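2018-05-21

Workbook, Tandside room, big table

Table relaid with brown covering and blue tape. I want to write down how the cells are used before I forget, because in October we did the same job with green tape and no notes, and afterwards it had to be measured all over again. Today's things on the table are desk things only: marker, mouse, mouse pad, lamp, and the pink marker is the one that travels between cells.
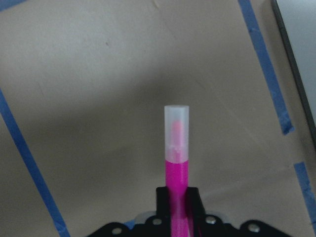
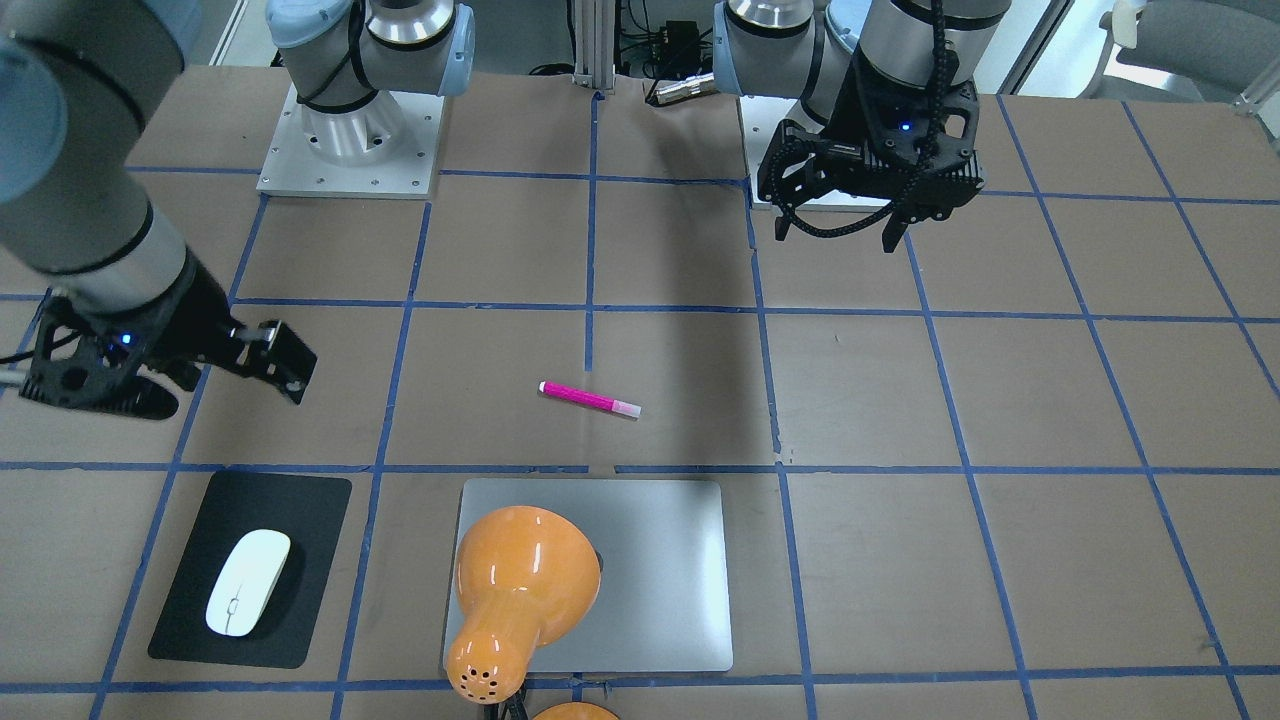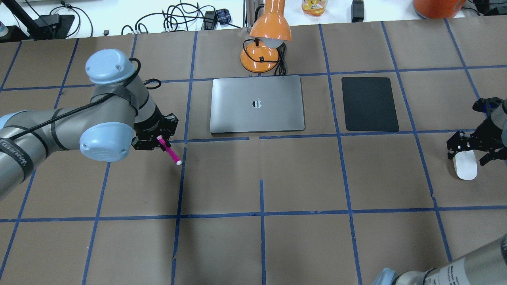 Pink marker, cap on, in all three. Orange lamp lying down in the second, standing in the third.

Tape. The roll is from Arwood, the blue one, 22 mm wide. It sticks well to the brown surface but I pulled it too hard on the long runs and it wants to creep back. So the lines are not perfect, there are small offsets where two strips should meet, and one break in a horizontal line near the place where the laptop was. I thought to lift that strip and lay it again, then I left it. If it is lifted, it takes a skin of brown with it, and that looks worse than the gap. For the next table: lay the long lines first, press with a cloth, wait a little, then the short ones.

Cell size. I set them out at 300 mm on the tape centres with the steel rule from Skoryk. I have checked 3 cells only, and all of them in the middle. The outside ones I would not trust. Please do not use an outside cell for anything that needs a real distance.

Marker. It is a good colour for this table, easy to find against brown and also beside the blue lines. Leave the cap on. The cap is milky and one can see the tip through it, so there is no need to open it to check which colour it is. In our list the marker has its start place in the centre cell, on the diagonal. I wrote "diagonal" in the list without saying which diagonal, my mistake. It should be: cap end to the right and nearer to the front of the table. Corrected in the list now.

Lamp. Two arrangements are on the sheet, lamp lying on the aluminium plate and lamp standing. When it is lying, the shade can roll a little if the table is bumped, so put it down gently and take the hand away slowly. When it is standing, put the cord behind the base. I would like a shorter cord, or a clip at the back edge, but I have not found a clip that fits the thickness of the table top. Somebody from Santhorpe promised to send samples, I am still waiting.

Mouse and pad. On the sheet I wrote "mouse with pad", and this is not clear enough. Sometimes the mouse belongs on the pad and sometimes it has its own place. I will make two lines of it - "mouse on pad" and "mouse beside pad". The pad must be flat, if a corner curls up put it under the heavy catalogue over night.

Laptop. Only closed, lid up, when it is part of the layout. It is the old silver one with the sticker on the lid. Keep the front edge parallel to the tape and do not cover the line with it, otherwise the cell edge is lost and we argue later where it was.

Brown covering. We have 16 m left on the roll in the cupboard, enough for some more tables if it is cut with care. Coffee marks do not come out, I have tried with a damp sponge and the surface went fluffy. Cups on the window shelf please.

To do:
check outside cells with the rule
print the list again with the marker line corrected
order blue tape from Arwood, same width, not the thin one
write to Santhorpe again about the clips
find the lid of the box where the markers are kept, the black one and the green one were dried out when I tried them this morning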